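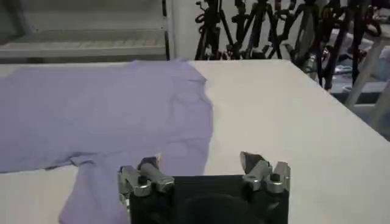 Sirance Folding Table – White Top, Large

Item no. 1529
Made by Costitz
In stock at the Saavedra store. Ships within 4 working days.

The Sirance is a large flat table for sorting and folding clothes. It has enough room to lay a T-shirt out flat, sleeves and all, and still keep a stack of folded ones next to it. The top is plain white with no pattern, so colored clothes show up well and you can spot lint, loose threads and small stains before an item goes on the shelf.

We sell it mostly to small clothing shops, laundry services and donation centers. Some people buy one for a sewing room or a basement at home.

Size and weight
Top: 96 by 40 inches
Weight: 88 pounds
Edges: straight, lightly rounded at the corners
Top color: white only

Using the table
The top is smooth and light T-shirts slide on it easily. If you fold on a board, put a thin rubber mat under the board to keep it in place. Two people can work at the table from opposite sides. For one person, we suggest leaving the middle clear and stacking finished items at the far end.

Leave walking space on at least one long side and one short side. The table can stand against a wall or in front of shelving, but then you will only be able to fold from the front.

Cleaning
Wipe with a damp cloth and a little dish soap. Dry it before you put clothes back on it. Do not use scouring powder or steel wool. Ink and marker should be wiped off the same day. Do not iron directly on the top – use a pad made for ironing.

Assembly
The top and legs come in separate boxes. You need two people and a Phillips screwdriver. Lay the top face down on a blanket, attach the legs, then turn the table over together. Tighten the screws again after the first week of use.

What is included
Top, four legs, screws, four leveling feet and a printed instruction sheet. The Rukimero under-table shelf fits this model and is sold separately.

Delivery and returns
Delivery is to the ground floor. For stairs, please call the store first and ask for Fermín Aravena. Unused tables can be returned within 40 days in the original boxes. Pickup from the store is possible on Saturday until noon.

Questions about orders for more than one table go to Rocío Jara in sales.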